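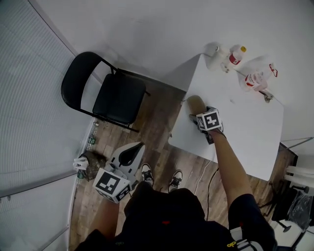 ## 4. Daylight and the appearance of matte surfaces

### 4.1 Rooms and measurements

The survey covered 47 small rooms in two housing developments, Hatley and Fillside. All are lit from one side only, and all have pale walls. Rooms with a window on a second wall were left out at the planning stage, as were rooms with a floor covering darker than the limit given in Section 3.2. Furniture was left where the occupants had placed it, except that the sill and the strip of floor directly below the window were cleared.

Illuminance was read with a Wirnus handheld meter on a horizontal plane at table height and on a vertical plane facing the window. The full set holds 306 paired readings. Readings were taken in April, between mid-morning and early afternoon, with electric lighting switched off and interior doors closed. Where direct sun reached the meter, the pair was kept and marked as a sun reading. Sun readings are treated separately in Section 5, and they do not enter the regression.

For each position the ratio of vertical to horizontal illuminance was calculated. This ratio is a simple stand-in for the direction of the light. It is high near the middle depth of a side-lit room and drops where ceiling reflection takes over. We prefer it to the vector-to-scalar ratio for practical reasons: it needs one meter, and it can be repeated by survey staff with little training.

### 4.2 Visual grading

Numerical ratios say little about whether an occupant would find the light harsh. Each position was therefore also graded by eye on a nine-step scale, from flat (step 1) to severe (step 9). Grading was done by Jaanus Siliņa and Caradog Parri, working separately and without sight of the meter values. They looked at whatever matte, rounded surface was at hand, such as a cushion, a ball or a padded edge, and judged three properties: the position of the boundary between light and shade, the change in apparent color across it, and how far surface texture could still be made out.

A common test object would have given tighter grades. It was rejected after the pilot at Luik, where a painted sphere led both graders to attend to the sphere's highlight and ignore the shading. Everyday surfaces vary in color and finish – a cost we accept – but they are closer to what occupants look at. 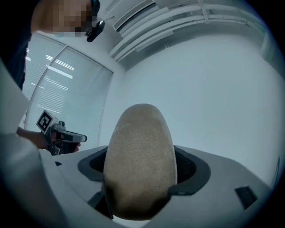
Matte surfaces with a visible nap proved the easiest to grade. A fibrous finish scatters light broadly and has almost no highlight, so the shading can be read as a slow change from top to bottom. It also carries a fine texture of its own, which serves as a second cue. In the case shown in Figure 2, the upper part of the tan, felt-like form is sunlit, while the lower half falls into shadow and reads as a darker brown. The speckle is uniform over the surface, and the surrounding gray parts give a neutral reference against which the shift in color can be judged. Shading of this kind belongs in the upper half of the scale. It does not reach the top step, which is reserved for surfaces whose shaded side shows no texture at all.

### 4.3 Agreement between graders

The two sets of grades were compared position by position. Differences of one step were common and were resolved by taking the mean. Larger differences were found mainly at two kinds of position: close to the window reveal, where a small movement of the head changes what is seen, and deep in the room, where the shading is weak and the boundary hard to place. Positions of the first kind were graded again from a fixed standing point. Those of the second kind were left as recorded.

Parri's grades were slightly higher than Siliņa's on dark surfaces. No such offset was present on pale or mid-toned ones. Because dark surfaces were unevenly spread between Hatley and Fillside, surface tone was added to the model as a covariate, and the development itself was entered as a fixed effect.

### 4.4 Limits of the method

The grades describe the surface and its lighting together. A white tabletop beside the surface will lift its shaded side by reflection, and a dark one will not; the record sheet noted the nearest large surface but not its reflectance. Floor reflectance was handled in the same way. Sky condition was entered as clear, mixed or overcast at the start of each room and was not updated during the visit, so short changes in cloud cover appear in the data as noise.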